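Week 4: When the grip goes wrong

Last week we let ourselves enjoy the cases where everything lands in the tray the way we drew it on the board. This week I'd like us to spend our time with a failure, and a fairly humble one at that. Please bring your notebooks and a little patience, as I tend to wander when I get onto this topic.

The case comes from the Halavgate bench, where Fredy Agudelo and Violeta Cabral were working through a packing task with hand-held grippers. Their log for run 501 has a single line: "slip, bag lost on lift, stopped." It took the three of us most of an afternoon to agree on what that line meant, and I hope you will argue over it just as happily.

1. The object

A snack bag is a hard thing to hold well. The film is slick, the air inside moves when you squeeze, and the seal at the top is stiffer than everything under it. Fredy's first guess was low closing force — a fair guess, and the one most of you will make. Violeta thought the trouble began earlier, with where the fingers met the bag. Keep both ideas in mind as you look at how these bags behave once something pinches them: they fold, they twist, and the shiny film throws a glare that can easily confuse a camera. 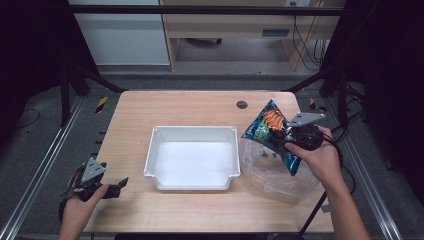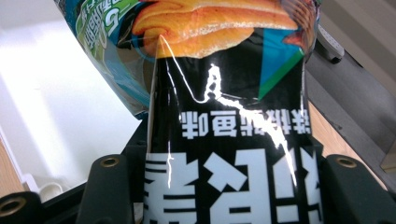
2. Finding the fault

Go through the log in order, and write down your answer to each step before you read the next.

a) Check the closing force against the set value. In run 501 it was correct, so Fredy's guess had to go (he took it very well).
b) Check the width reading. It kept shrinking for 34 frames after the gripper reported a hold, and a firm hold should level off.
c) Check the pinch point. The fingers had closed on a loose fold, so there was film between them and hardly any of the contents.

The software called it a good grasp the moment the force target was met. I'd count that as the real fault, and the dropped bag as the way we found out about it.

3. Safety

Violeta's first move was to reach in and catch the bag, and she will tell you herself that she shouldn't have. With a hand-held tool the risk is a pinched finger. On the powered arm we use in May it could be a great deal worse, so the rule is the same for both: let it fall, stop the run, and then pick it up.

For next time, please write one page on how you would change the hold check, and say what your change would get wrong. Kuldeep Chaturvedi has kindly offered to read early drafts if you get them to him before class.

Course notes, Sushil Chauhan | Questions: see me after class | Back to top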